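Snack and drink rules change at Renodon community center

2006-04-21

Members of the Renodon community center will no longer be able to buy chips and candy at the front desk. The center is closing its snack counter at the end of April and will put a kitchen shelf in its place, stocked by the members themselves.

The counter has been open for evening classes since the building was remodeled. Sales paid for coffee and paper goods but fell off over the winter, according to Thérèse Zacharias, who manages the center. It took in $400 in the first quarter, against $846 in the same months last year.

"People bring their own food now," Zacharias said. "We were throwing out stale stock."
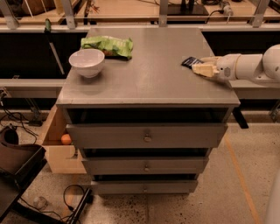
A survey was left at the desk for members to fill out, and 86 came back. Most of those who answered wanted a place to warm up a meal before class. Fruit and soup were the most common requests. Several parents asked that candy be kept out of the rooms used by the after-school group.

Under the new rules, food may be eaten in the kitchen and the lounge. Drinks with lids are allowed in classrooms. Bowls and cups can be borrowed from the kitchen and must be washed and put back the same evening.

Heriberto Aguirre, who teaches the bookkeeping class, said he would miss the counter. His students come straight from work and the nearest store, Deligiannis Market, closes at 6 p.m. The market has been asked to stay open later on class nights but has not given an answer.

Quyên La will keep the sign-up sheet for the shelf. Members who want to add food should bring it sealed, with the date showing. Home-canned goods will not be accepted.
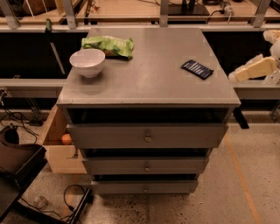
Hours and contact

The kitchen will be open from 4 p.m. until the last class lets out. The front desk will go on selling bus passes and class supplies. Questions about the shelf can be left for Quyên La at the desk, and refunds on unused snack cards will be paid there through the end of the month.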